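About Us

Havley Robotics Club is a student club for people who want to build robots and teach them to do ordinary jobs with their hands. We are open to students from Year 9 up to the end of a first degree, and you do not need to have touched a robot before you join. The club has 32 members this year. Most of them came in knowing a bit of coding or a bit of workshop practice, and a few came in knowing neither.

We meet twice a week in term and once a week in the holidays. The room is a large open one with white walls, long tables and enough floor space to have several groups going at once. It gets loud. If you need quiet to write code there are desks at the end near the glass.

How the club started

The club began as a lunchtime group with one line-following kit and a cupboard. It was run by Nhung Ngô, who taught electronics at the time and still looks after the club. For the first couple of years we built small wheeled robots and entered them in local contests. We did well in some of those and badly in others, mostly on account of batteries.

The change came when a group of older students asked whether they could build an arm. Their first arm was made of hobby servos and could lift a pen if the pen was held out to it at the right angle. They called it Mollow. It is still in the cupboard, and new members are allowed to take it apart as long as they put it back together.

After Mollow, more of the club moved over to arms and grippers, and that is now the larger part of what we do. The wheeled robots have not gone away. A smaller group still runs them and still goes to the contests.

What we do now

The club is split into three groups. You can belong to more than one, and plenty of people do for their first term until they work out what they like.

The gripper group designs and looks after the hand-held grippers. These are tools you hold and squeeze, with soft finger pads and a camera looking out past them. When you pick something up with one, the camera records how you did it from the gripper's point of view. The group draws new parts, prints them, fits the pads, and mends whatever was dropped the week before. They also keep the spare parts drawers in order, and would like everyone else to do the same.

The recording group plans the tasks and runs the sessions. They decide what is going to be picked up, where it starts, where it should end up, and what counts as a failed try. They write the task sheets and keep the log. Much of their work is done standing up.

The learning group takes the recordings and trains the arm with them. This is the group with the most coding in it. They also write the checking scripts that throw out bad recordings, such as the ones where the marker board was covered or the camera was bumped.

The main project

Our main project is called Jukari. The aim is to teach a table-mounted arm to tidy a bench: pick up small things, sort them, and put them where they go. Nobody in the club writes out the arm's movements by hand. Members do the job themselves with the hand-held grippers, over and over, in different spots and with different people holding the tool, and the arm learns from those recordings.

We set ourselves a target of 3000 good recordings before the first full training run. A good recording has a clear start and a clear end, and the item finishes where the task sheet says it should. Short ones are fine. Anything with a doubt over it goes into a separate folder and someone from the learning group looks at it later.

Working towards a number that size has taught us a few practical things. People get sloppy when they are tired, so nobody records for longer than half an hour at a stretch. Left-handed members are asked to record as much as they can, as we are short of left-handed examples. And the task sheet has to be written so that someone who was away last week can pick it up and follow it.

On a recording day there are usually several groups spread around the room, with people holding grippers, people setting up and people at the desks.
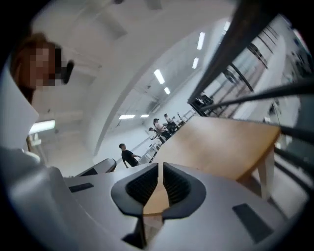
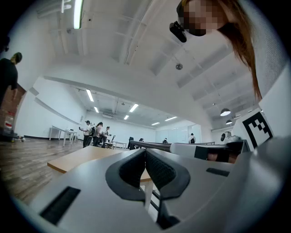 Both views are from our hand-held grippers, looking out past the black finger pads into the club room. The black-and-white marker board is at the right of the second one.

The marker boards are something new members always ask about. The software knows the exact size and pattern of the square on the board, so when a camera sees one it can work out where that camera is. We use them when we set up and when we want to check that the cameras agree with each other. Please do not lean things on them, and do not put tape on the printed side.

A normal session

Sessions run for two and a half hours.

The first fifteen minutes are for setting up. Tables go out, grippers come off charge, and each group reads its sheet for the day. Phong Khúc keeps the sign-out book for tools. If you take a gripper you write your name against it, and you write it again when you bring it back.

The middle part is work time. People recording stay at their tables and people mending things stay at the bench. If you finish early you can help another group or go and watch one. There is a break halfway through with something to eat, kept well away from the tables.

The last twenty minutes are for copying files, wiping down the pads and talking through what went wrong. We do this every time, even when the answer is not much. Notes from that talk go in the club log, and the following session starts from there.

Who runs the club

Nhung Ngô is the club's lead teacher. She plans the year, runs the beginners' sessions and signs off anything that involves mains power. She came to teaching after working on test equipment for a packaging company, and she still thinks most faults are in the connectors. She is the person to write to if you want to join or if you have a question about your child joining.

Phong Khúc runs the workshop side. He trained as a fitter, and he teaches soldering, printing and the safe use of hand tools. He is also the one to ask if you have an idea for a part and are not sure whether it can be made. Bring a sketch. It does not have to be a good one.

Five older students act as group leads. They are chosen each year by the members of their group. A lead makes sure the task sheets are ready and that new people have someone to work beside. Leads do not have to be the best coders in the room, and most years they have not been.

The beginners' program

New members spend their first five sessions together before choosing a group. In that time they learn to solder a simple board, write a short program that moves one servo, use a hand-held gripper properly, and read a log file. They also take Mollow apart.

The gripper session is the one people tend to remember. Picking up a cup with a tool sounds easy, and it is easy, but doing it smoothly enough for a recording to be useful takes practice. You have to slow down, keep the item in view and squeeze without jerking. Younger members are often better at it than adults.

There is no test at the end. If you miss a session you can catch up with a lead.

The Doãn Shield

Each year we finish with an in-house competition, the Doãn Shield. Teams of three have one afternoon to get a robot to do a job they have not seen before. The job is kept in an envelope until the start. Past jobs have included stacking cups, turning over cards and moving dried pasta from one bowl to another, which took a long time to clean up.

Any robot built in the club may be used, wheeled or otherwise. Teams are mixed by experience, so each one has at least one member in their first year. The next Shield is in December 2019. Families are welcome to come and watch from mid-afternoon, and the judging is done by former members.

Cost and equipment

Membership is paid by the term and covers parts, printing and the use of all club tools. If the fee is a problem, speak to Nhung privately and it will be sorted out. No member has to buy their own kit.

You will need closed shoes and, if your hair is long, something to tie it back with at the workshop bench. Bring a laptop if you have one. We have a few older ones to lend and they are good enough for the beginners' program.

Please leave your own soldering iron at home.

Privacy

The grippers have cameras on them and the cameras see the room as well as the table. Every member, or a parent or carer for those under 18, signs a recording form before their first session. Faces are blurred in anything we put on this website or share outside the club. Raw recordings are kept on the club's own drive and are used only for training and checking. Visitors are told when recording is on and can sit out of view if they would rather.

Joining

We take new members at the start of each term. Fill in the form on the Join page and we will write back with a date for you to come and see a session. You can watch or take part, whichever suits you. If the beginners' group is full we keep a waiting list, and places do come up.

Schools and community groups that would like to visit can use the same form. Put the size of your group and the ages in the notes box, and tell us about any access needs so we can set the tables out to suit - there is plenty of room to move them.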